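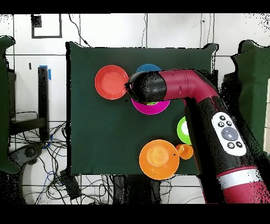

Plastic dishes for the Cedville supper room

Thursday, August 22, 2024

The supper room has changed over to colored plastic dishes for the children's table. The old china set was down to a handful of plates that matched, and most of those had chips along the rim. The china that is still sound has gone to the top cupboard and will come out for adult suppers only.

The new dishes come in red, blue, magenta, bright green and orange. The plates have a raised rim, so peas and rice stay where they are put. The large orange bowl is for bread or fruit in the middle of the table, and the small orange cup is the right size for raisins or a dip. They go on the dark green cloth, which stays on the table between meals unless it needs washing.

Elibariki Lyimo set the table for the first supper and has written out how he would like it done from now on:

Pull the green cloth straight before anything goes on it. The far edge tends to curl, and a cup set down there will tip.

Put the plates out first, then the big bowl. Leave the bowl toward the middle so that the smaller children can reach it from their chairs.

Children may pick their own color. If two want the same one, whoever had it last time waits.

Scrape plates into the bin by the door – the sink strainer blocked twice in August and had to be taken apart.

Wash by hand in warm water with a soft cloth. Please keep the green scouring pads for the pans. They leave scratches on plastic, and tomato sauce gets into the scratches and stains.

Dry everything before stacking. Plates go on the lower shelf to the left of the stove, bowls beside them, cups on top of the bowls.

The dishes should not go in the microwave or near the burners. Food that needs reheating can be warmed in one of the glass pans and served from there.

We had $52 left in the kitchen fund after the dishes were paid for. It will go toward a second tablecloth, so that there is always a clean one on hand. Dark green again would be best – it hides gravy well, and the colors show up nicely against it. If you have a cloth at home that you no longer use, bring it in for Elibariki to look at before we buy one.

Supper is at the usual time next week. Anyone who can come 30 minutes early to lay the table should put their name on the sheet inside the pantry door.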